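Kitchen Table Robot: Where We Got To
Project report, Otis Abernathy, with Xuelian Shi and Murray McIntyre
Last updated: February

So the plan was simple, or it sounded simple when I pitched it in class. Get an arm in the shared workshop to tidy up a play kitchen without a person steering it. Xuelian wrote most of the training code, Murray bolted things down and labeled cables, and I did the recording sessions and (as you can tell) the report. Our instructor, Corinne Mbeki, signed off on it as long as we wrote up the bad parts too, so they're in here.

We called the project Plaltness, which was Murray's typo in the shared folder and it stuck. The first two weeks went entirely into the table and what to put on it. I wanted real dishes. Xuelian talked me out of that in one sentence – "who's paying for the plates?" – and we went with toy stuff. It's light, it doesn't chip, and the colors are strong enough that the vision model has something to hang on to. The one thing I'd warn you about is dark cookware. Our early model kept mixing up the pots and pans with shadows, and we spent a whole Sunday fiddling with the lamps before we admitted we just needed more recordings of them.
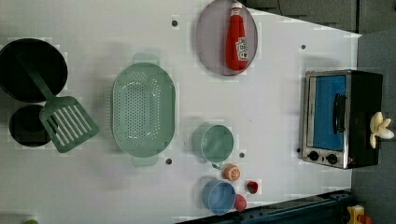 The play kitchen laid out, colander and toaster oven included.

Every recording is one try at one job, like "put the banana in the pot." I drive the arm by hand with the controller, the computer saves what the cameras see and what the joints do, and then I move everything to new spots and go again. It's boring! It's also weirdly relaxing once you have music on. We ended up with 2,623 tries, and after Xuelian threw out the ones where I fumbled or the recording stuttered, 2,237 were left to train on. I was a bit hurt by how many of those were mine, but fair enough.

My biggest bad habit was speed. I'd get cocky late in the evening and whip the arm across the table, and then the overhead video was mush right at the moment that mattered. Murray finally put a limit in the controller settings at 60 percent and my recordings got better overnight. I complained for a day and then stopped noticing it.
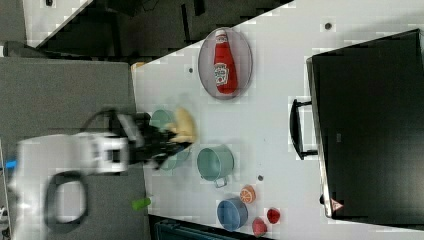 Soft things

Hard plastic was going well enough that we got greedy and added plush toys. Dolores Kincaid, who has the bench next to ours, said we'd regret it, and she was about half right. A hard toy has one shape. A plush one has a new shape every time you set it down, and the fingers can squash it a long way before the motor feels any push back. So our trick of closing the gripper until it meets resistance (which we were pretty proud of) was no use at all for these.

What we did was look much harder at the wrist camera. From overhead, a plush toy is mostly a blob of color, but up close you get the folds and the gaps between the limbs, and those tell you where a finger can slide in. Xuelian retrained with the wrist view counted more heavily, and I recorded a bunch of extra tries where I came in low and slow from the side.

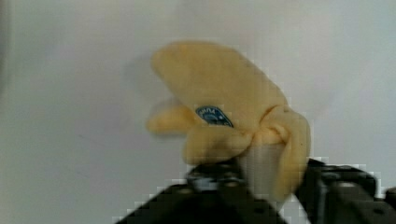
It helped, though I don't want to oversell it. On our last round of testing we gave the arm 5 tries per toy. The hard ones mostly made it, and the plush ones were a coin flip depending on how they'd landed. It really likes to grab by a limb, and then the rest of the toy swings and knocks something over. Murray thinks wider fingertips would fix that. I think we need more recordings, but I always think that.

Still on the list: wider fingertips, a better way to reset the table between tries, and the toaster oven door, which we haven't trained at all. If anybody in the workshop wants the parts list or the settings file, ask Murray. Xuelian's training notes are in the project folder under the same misspelled name.

4 comments
11 shares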